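Skuretton Bedroom Tidying Notes and Pictures

README, version 2

What this is

This folder holds pictures and short written notes on the tidying of bedrooms: making the bed, placing pillows, folding covers, changing pillowcases. It is prepared for people who study how household work is done and who need many ordinary beds, with ordinary wrinkles in them. Hotel beds are not included.

The collection is kept by Vimala Kurian. Last change to this file: June 20, 2021.

Contents

pictures/ : 2000 still pictures, sorted by room
notes/ : one text file for each room, in English
labels.csv : one line per picture
words.txt : the list of words permitted in the labels

The rooms are in two areas, Noltby and Kulkarni. The Noltby rooms were done first, and their notes are shorter than I would like. In Kulkarni we already had a better form to fill, so please do not compare the length of the notes between the two areas. It says nothing about the rooms.

The columns in labels.csv

room : short code of the room
item : pillow, pillowcase, sheet, blanket, bedspread, cushion, other
color : the plain color name, see below
state : flat, wrinkled, bunched, folded, unclear
activity : placing, smoothing, folding, changing, none, unclear

More than one item can be given for a picture. In this case they are separated with a semicolon, and the first one is the item that is being handled.

Notes on the words

Pillow and cushion. A pillow is for sleeping and a cushion is for decoration, but in many homes the same object is used for both. We write pillow when it is on a bed, and cushion when it is on a chair or a sofa.

Bedspread and blanket. The top layer is called bedspread if it covers the whole bed, also when it is a soft and fuzzy one that some families call a blanket. For nearly 700 pictures this was changed from version 1. If you have your own lists made from the old labels, please make them again.

Color. Use the everyday name. Beige, sand and khaki are all written as beige. Lilac and lavender are written as lavender. Fuzzy fabric looks lighter or darker depending on which way the pile is brushed, and only one color should be written for it.

Loose fabric. Sometimes a piece of fabric lies beside a pillow and it is not possible to say if it is the end of a pillowcase or part of a sheet. Do not guess. Write other, and put a remark in the room note.

Known problems

The state column is the weakest one. Two persons often disagree between wrinkled and bunched. Our rule is that wrinkled means lines on the surface, and bunched means the fabric is pushed together so that it bulges. A pillow can be smooth at one end and bunched at the other, and then we write bunched.

The activity is judged from one picture only, so smoothing and placing are easily confused. If you need the order of the steps, use the room notes.

Child beds are few. Patterned covers are also few, and most of them are in Kulkarni.

Use

The files may be used for teaching and for study. Please mention Skuretton and the version number. Corrections are welcome in the same form as labels.csv, with only the changed lines. They should go to the Eltik page of the project, and the next corrections will be added in August.
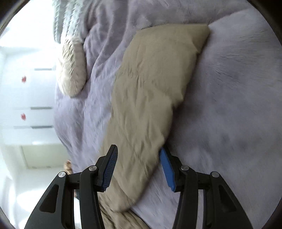 When you send a correction, keep the room code exactly as it is written, with the small letters. Codes in capitals are not found by the script, and then I must search for each line by hand.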